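**Notes from the shared kitchen meeting, Gwilliam building, 04/06/2025**

I said I'd type these up the same evening and I have, though with a cup of tea and a biscuit, so forgive the crumbs. We began late (the kettle again) and there were nine of us by the time everyone had found a chair. Last meeting's notes were agreed, apart from the bit where I'd put the tea towel rota down as finished. It isn't, sorry!

**Washing up and the rack**

This took up most of the evening, as I suspected it would. The second floor would like everything put straight away in the cupboard after drying, and the ground floor thinks that's a bit much if you're only going to want the same plate again at supper. I can see both sides and I said so, which pleased neither of them.

What we did agree is that the tall metal rack stays where it is, up against the back wall. There was a suggestion of moving it over to the window side, but then you'd be carrying wet dishes right across the room, and the floor is slippery enough as it is. Plates go on their edges in the upright prongs, one to a gap please, and the coloured dishes go along the top where people can get at them.

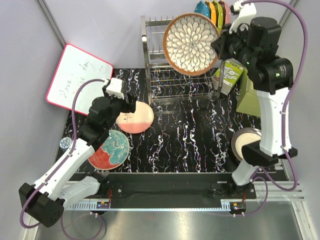 Pans are not to go on the rack at all. They're heavy, they drip on everything underneath and there's a perfectly good hook for each of them by the cooker. Someone asked about mugs and we went round the houses for ages, and in the end mugs are allowed on the lower part until September, when we'll see how we feel.

I brought up the big patterned plate, the one like a large flower with the brown-orange rim, because I'm terribly fond of it and I'd like it kept for cakes and sharing food. Agreed, with one person abstaining on the grounds that it's only a plate. It can still dry in the rack with everything else.

**Crockery**

We're short of bowls. The Cludo ones we bought last year have chipped badly and I've put two in the bin myself this week. The choice was between getting more of the same or trying Gornier, and after a good deal of passing the catalogue about we went for Gornier, 4 boxes, in whatever colours they've got. I did wonder aloud whether we needed everything to match and got a firm no from all corners of the room. Lovely, as I like the spots and the colours all jumbled up together.

The kitty stands at £53 and the bowls will use up nearly £50 of it, so there'll be no new oven gloves this time round. I'll ask at home whether anyone has a spare pair.

**Worktop**

Please wipe the black top down after you've used it, the whole length and right into the corners. The white veining hides crumbs beautifully, and I've put my sleeve in jam more than once! A dry cloth afterwards gets rid of the smears. Boxes and packets should go back in the cupboard once you've finished with them.

**Cupboards**

Hulline are coming to look at the sticking door and will give us a price for the hinges. Until then, lift it a little as you pull. Could whoever has been wedging it with a folded beer mat please stop, it's making the bottom worse.

**Anything else**

The bin bags are under the sink now and not in the hall. The lost lid from the blue casserole has been found (in the airing cupboard, don't ask me). Somebody wants a second washing up bowl and I've said I'll look out for one.

**To do**

- Me: order the bowls, finish the tea towel rota, find a washing up bowl
- Ground floor: put up a note about pans
- Second floor: be in for Hulline and write down the price

We stopped there as the room was wanted for choir practice. Next meeting is in September, same place, and it's the ground floor's turn to bring biscuits.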